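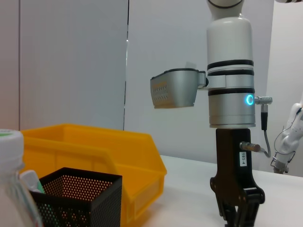

Ermelinda Azevedo asked whether a customer survey can be edited once it has gone out. It can't — close it and send a new one.

## Sending a survey in Savance

1. Open **Surveys** and choose **New**.
2. Add your questions. Shoppers tend to drop out after four.
3. Under **Audience**, pick a customer list.
4. Select **Send**.

**Note:** Lists of over 2,000 customers go out in batches. Replies may start before the last batch leaves.

**Caution:** Closing a survey disables its link. Export the replies first.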